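Marimel Plaid Tablecloth, Pink/Red/Green

Woven-look plaid cloth for rectangular kitchen and dining tables. Ground stripes are hot pink, red, dark green and cream, crossed by thin lines in blue, yellow and white. Supplied by Plidus under the Marimel name.

Size: 140 x 190 cm
Hem: 16 mm, double stitched
Wash: 60 °C maximum, cool iron on reverse
Shrinkage: allow roughly 19 mm on the long side after first wash
Order code: MR-61

The cloth is sold flat-folded. Crease lines drop out after one wash or a light press. Do not tumble dry. Fruit juice should be blotted and rinsed in cold water before washing; citrus left to dry may lighten the red stripe.

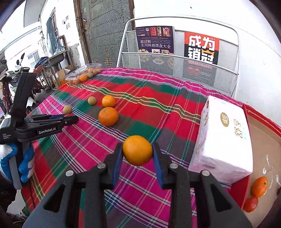
Marimel plaid with oranges and small yellowish-green fruit.

Pattern repeat is not matched at the hem, so the outer stripe varies from one cloth to the next. Where two cloths are to be joined on a long table, order them together and state this in the notes box. Matching napkins are listed separately under Beven. Fruit and tableware not included.

Page updated 07/04/2024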